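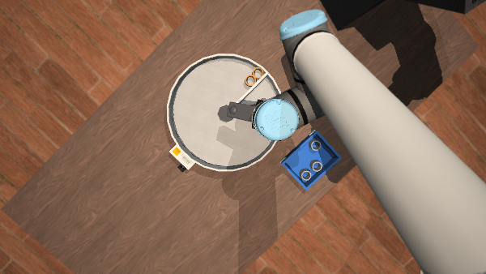

Subject: Re: [sim-demos] how many ring episodes before you train?

Hi all,

Sorry for the slow answer, June got away from me. I promised to write up how we're collecting the ring episodes in Virkent (the simulated room, not the old desktop setup some of you still have from the spring), so grab a coffee, because I tend to go on.

We're at 904 episodes now. I threw out 66 before that, mostly my own from the first evenings when I was still fighting the controller and the arm wandered all over the place before it got anywhere near a ring. Those weren't failures in the usual sense! The ring ended up where it should. But I watched a few back and thought, do I really want a policy to learn that little nervous wiggle? I did not.

An episode for us is one ring, start to finish: approach, close the fingers, lift, carry, let go, back off. We tried long episodes with all the rings in one go and it was miserable. You get everything perfect and then bump the divider on the last one and have to decide whether to keep the whole thing. Splitting them up made labeling so much easier, and I could stop for dinner without losing my place.

The approach is where I spend most of my patience. The rings are small, and if you come down a hair off center one finger lands on the rim and the ring scoots away. I slow way down for the last stretch. Yes, that makes the episodes longer, and yes, the slow part then takes up a big share of the samples. We resample afterward so it evens out a bit.
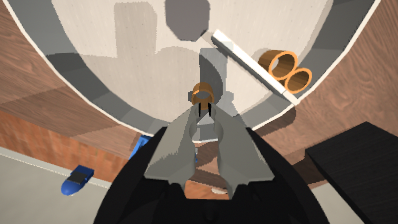
Somebody from Plirnton wrote:

> We stopped at a few hundred clean episodes and the policy
> looked great until a ring started close to the wall of the
> tray. Then it just hovered there opening and closing. All
> our examples had the ring out in the open. How are you
> picking start positions, and do you keep the episodes where
> the first grasp misses? We deleted ours and I'm starting to
> regret it.

Oh, the hovering! We had that too. Our first batch used random start positions, and I figured random would cover the edges. It sort of does, but very thinly, and I was also (I'm embarrassed by this one) hitting reset whenever a start looked annoying. So the script was fair and I wasn't. Now the reset key is logged, and every sixth episode comes from a list of awkward starts: near the wall, near the divider, two rings touching. You have to do the one you're given.

On misses, keep them! At least the ones where you recover inside the same episode. We tag them "regrasp" and leave them in the training set. If I miss 3 times in a row I end the episode and tag it "abandoned", and those go in a separate folder that the trainer doesn't read. I haven't found a use for them yet, but disk space is cheap.

If you've really deleted yours, I'd collect a small batch on purpose before redoing everything. Only please don't fake the misses. I tried that, and a fake miss looks nothing like a real one, my hand already knew where it was going to go next.

One more thing on views, which came up on the Koppel thread too. We save the wrist camera along with the fixed ones, and the fixed ones get moved a little between sessions. I used to leave them put. Then a Flullero update shifted the default room camera on us and the success rate fell off a cliff, with the arm, the table and the task all exactly as before. 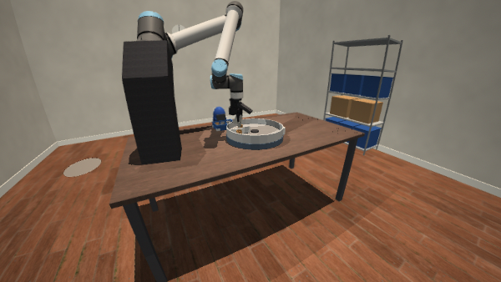 So now the camera poses are written into each episode file along with the software version, and I nudge them by a small random amount when a session starts. It costs nothing at collection time. Training takes longer to settle, and I can't tell you yet how much of the improvement is the cameras and how much is the awkward starts, as we changed both in the same week (I know, I know).

I'll put the list of start positions in the shared folder tonight once I've cleaned up the column names. If anybody has a decent way of marking the exact moment of contact without going through by hand, please write back, I'm still doing it with the arrow keys.

Cheers from the slow end of the list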